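Kivaro puts laundry kit on trial, and keeps its promises short

Stevby, August - Kivaro is opening a home trial of Entili, its two-armed laundry kit, to 15 households. We have read enough launch notices for home robots to doubt most of them, so this one sticks to what we can defend.

Entili is meant to load a top-loading washer. It does not sort, fold or iron, and we would be wary of anyone who says theirs does all three. 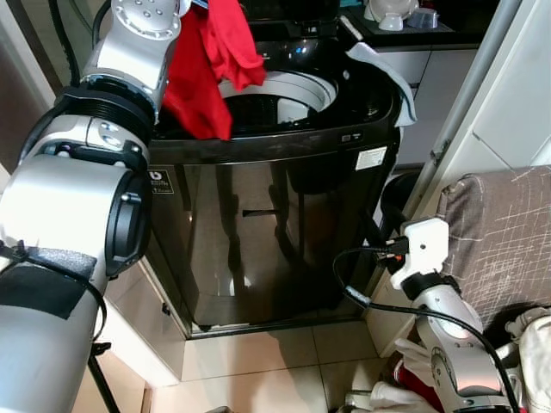

Entili at the washer with a red garment over the rim.

The trial costs 398 pounds a household and lasts 16 weeks. That is a lot of money for a job most people do in minutes - we know. Skamitz, which is fitting the kits, will take them out again at no charge.
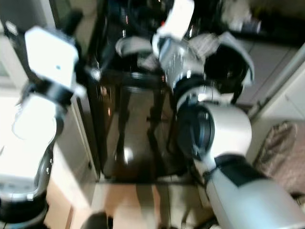 Small rooms are our main worry. Two arms need space, and many homes do not have it, so Skamitz will measure up before any money changes hands. Results will be published in full, poor ones included. Applications close once 20 homes have been measured.

Ends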